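Section 3. When the gripper says it is holding something and it isn't

Applies to the Kodholm arm with the two-finger gripper, tabletop sorting set-up.

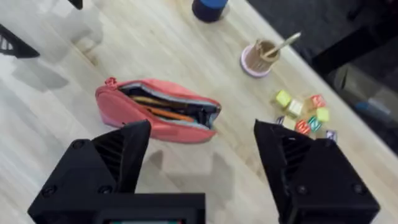 The fault is called a false grip. The arm closes on a small item, reports "held," and carries nothing to the drop point. The Ilex control software logs it as a success. Do not take the success count at face value until you have worked through the steps below.

Before you start

CAUTION: Press the stop button and wait for the arm to settle before you put a hand between the fingers. A pause from the software screen is not a stop. Pranab Uddin had a paused arm resume on him at the Mensah site, and the screen still read "paused."

1. Stop the arm. Leave the items on the table where they are.

2. Open the log and find the last pick marked "held." Write down the closing width.

3. Compare that width with the item. A pencil and an alphabet block should not give the same number. If they do, the fingers are probably closing to a preset and the grip check is doing nothing.

4. Wipe the inner faces of both fingers, including the slots. Grit in there can read as an object.

5. Run the zero routine with nothing between the fingers.

Note: The routine reports "OK" even when it has been skipped. Look for a new time stamp in the log.

6. Set the grip threshold to 40. The supplier's sheet says 32, and we have not seen 32 catch an empty grip yet.

7. Restart at low speed and watch 3 picks in person. Keep clear of the arm's reach.

Soft items

Fabric cases are the worst for this. The cloth folds, the width looks believable, and the item slides out on the lift. Raising the threshold helps a little. Julamano support recommends the "adaptive" setting. Emiliano Arellano tried it for most of January and found no difference he was willing to sign for.

CAUTION: Do not raise the closing force to cure a slipping item. It hides the fault and makes a trapped finger much worse.

If the fault comes back

Take the arm out of automatic mode after 2 false grips in one shift. Save the log before you power down, as a restart clears it. Tag the arm and go to Section 4, Replacing the finger sensor.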